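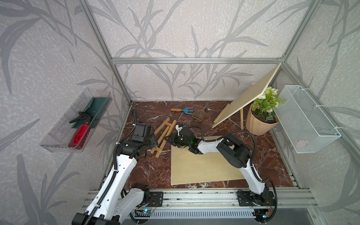
Small wooden easel, lying on its side on the red-brown marble pattern.

Tips for sketch writers and self-filmers working at the kitchen table. Skasport, my two-hander about a failing ski shop, was written at mine, so most of this is learned the hard way.

Scripts first. Print single sided. Three hole punch, clip the corner, new color paper every draft. I had two drafts of the same scene going for a week and Maricel Manalo learned the wrong one. My fault entirely.

Jokes go on index cards. One each. I have 296 in a shoebox, sorted by who could say them. Dud cards go to the back, dont bin them - two of the best lines in Skasport came out of the back.

Keep a pencil in every room. Cheap ones. Phone notes are fine but you never look at them again.

Sound. Kitchens are all hard surfaces so everything you record in there sounds like a swimming pool. Hang a comforter behind the camera, another over the table if the shot allows. Fridge off while you record. Put your car keys in the fridge so you can't leave without turning it back on. Riaan Motaung's trick, saved me a lot of chicken.
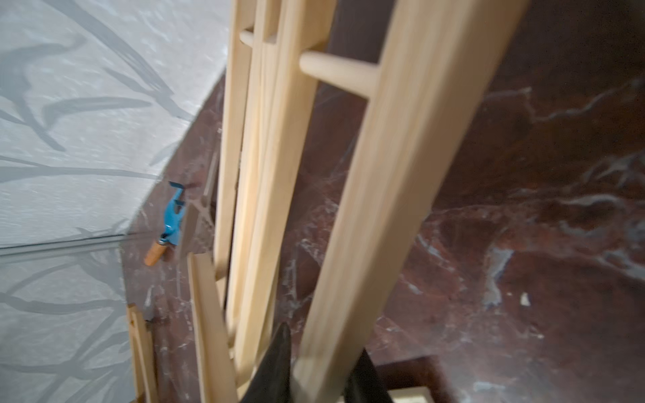 Cue cards need to be up at eye level or you'll look like you are reading soup. Black marker, capitals, six or seven words to a card. Anything with rungs will hold them - a frame like this one, pale wood rails with round dowels across, takes a bulldog clip nicely if the clip opens wide enough. Try it before you are in costume. Put the cards right next to the lens, and if your eyes still drift go bigger on the lettering and cut words.

Costumes. Lint roller, safety pins, white chalk for grease marks on a light shirt (rub in, leave it overnight, brush off). Fake blood on cotton - cold water, then dish soap, never hot. Test the blood on a scrap frist.

Label your files the same night. Title, scene, take. Coughlan take 3 was the good one and I spent a whole evening in July looking for it.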